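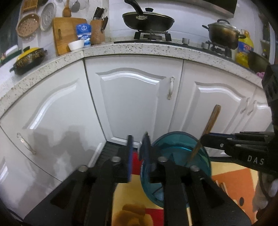 Notebook, September, 4:40 pm
2 min read

Went over the Norosar listing price model again. Ximeng says it beats the agents' own estimates on older houses. I doubt it. The test set is 70 sales and 13 of them closed after a price cut, so which price is it supposed to be beating? She used the final one. Agents quote against the first.

Took out the 13 and reran. The gap shrinks to almost nothing. Without the "updated kitchen" flag it's gone. That flag comes straight from the seller's blurb, and I've read enough blurbs to know a new faucet qualifies.

Afiq wants to add the Omotico tax records for lot size. Fine, but two of the parcels on Tan Street have the same lot number, so somebody has to clean that file first. Not me.

Left to do: split by first asking price, drop the blurb flags, ask Prenero where their square footage comes from. If it includes basements I'm throwing it out.

Shares: 2

2 comments

Ximeng Shi: Final price is what the buyer paid. I'd keep it and report both.

Afiq Wuisan: The Tan Street parcels are a split lot, old number never got retired. I'll fix the file.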